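**Status:** open, waiting on Stalismont
**Site:** Kestivero, Yáñez building, first floor
**Logged by:** Eldana Hadgu
**Subject:** Uploads stall in the afternoon, downloads fine

Reopening this. It was closed as "resolved following router restart", and I'd like it on record that I didn't agree to that. The restart was at 11:15 in the morning. The fault happens in the afternoon. Restarting something at a time when it's working and then finding that it works tells us very little.

**What goes wrong**

From some point after two o'clock, anything we send out of the building slows to a crawl and often stops. Email with attachments sits in the outbox. The shared drive says "syncing" and stays like that until people go home. Video calls carry on, but the other side says we sound as if we're under water. Web pages open normally, so the speed test everyone keeps asking me to run comes back looking healthy if you only read the first number.

It started in November. We'd had no building work and no new desks. We had been moved to a new line package, and I've been told three times that this is a coincidence.

**What we've tried**

- Restarted the router. No change that afternoon or since.
- Swapped the cable between the router and the wall box. Same.
- Plugged one laptop straight into the router with the wireless turned off. Same, so please stop telling me it's the wireless.
- Turned off the overnight backup, in case it was running on into the day. Same. It's back on now.
- Moved the router off the shelf above the radiator. It was warm. It's cooler now and does exactly the same thing.
- Changed the name servers, as suggested by first line support. I did ask how that could affect uploads and didn't get an answer.

**Test on Tuesday**

I used one folder all day, the same 82 files, to the same place on the shared drive. 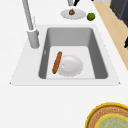 *Rendered sink view with white worktop.*

09:30 – whole folder up without trouble. Nothing else to report.

12:10 – same folder, same laptop. Fine again.

14:20 – got a third of the way, then sat still. Ping to the router itself was steady at 1 ms. Ping to the first address beyond it was 259 ms and jumping about.

14:45 – asked everybody to stop using the network for five minutes. They did, with some grumbling. Ping stayed bad, so I don't accept "heavy local use" as a cause.

15:30 – tried with the office router out of the picture altogether, laptop into the wall box using the login details on the welcome letter. Stalled again.

17:50 – building nearly empty. Still slow. If this were us filling up our own line, I'd expect it to have cleared by then.

**Reply from Stalismont, pasted from their portal**

> Thank you for your patience. We have run a remote line test and found no fault. Your service is performing within the expected range. Wireless interference from neighbouring equipment can sometimes affect performance. We recommend upgrading to our business mesh kit.

My comments on this:

1. The line test was run at 08:40. I can see the time on their own report. Please run it at 15:00.
2. "Within the expected range" needs a range. I've asked for the figures twice.
3. The tests were done over a cable. A mesh kit is a wireless product. I'm not going to ask for money to be spent on the one part we've already ruled out.

**Notes from Wenceslao Domínguez, second line**

Read through the above and mostly agree. I went in for the router log before touching anything. There are 3000 lines in it and it wraps, so we only hold a day and a bit. Most of it is noise. What I did find is a run of messages on the outside connection starting at 14:06 where the session drops its speed and comes back lower. They stop some time after seven in the evening.

I wouldn't hang everything on that. Steltov firmware is fond of logging things that don't matter, and I've seen the same message on sites with no complaint at all. It does match your times, though.

One thing I want to rule out is the traffic limit on the new package. The old profile had no cap set on the outgoing side. The new one has a value of 400 in that box and no unit next to it. The manual doesn't give one either. If somebody at Stalismont typed it thinking of one unit and the router reads another, we could be throttling ourselves. It wouldn't explain why mornings are good, and it doesn't fit your 15:30 test at all, because the router wasn't connected. So I think it's a separate mistake, but I'd sooner see it corrected before we argue with them about the rest.

I've cleared the value and saved the old settings as a file in the site folder.

**Back to me (Eldana)**

Ran the folder again the following afternoon with the cap cleared. It got further, a little over halfway, then stalled at 14:31. I'm not calling that an improvement. One good-ish run could easily be luck and I only had time for the one.

**Still needed**

- Stalismont to run the line test between 14:30 and 16:00, and send the full result with the time on it.
- Stalismont to say what upload speed we're supposed to get on this package, in writing.
- Wenceslao to send the router log somewhere it won't be overwritten.
- Somebody to find out whether the ground floor tenants are on the same cabinet. They told me on the stairs that theirs is "a bit rubbish after lunch" – I'd want that measured before anyone quotes it.

Please don't close this ticket on the strength of a morning test. If it's closed again without an afternoon result attached, I'll reopen it and copy in the account manager.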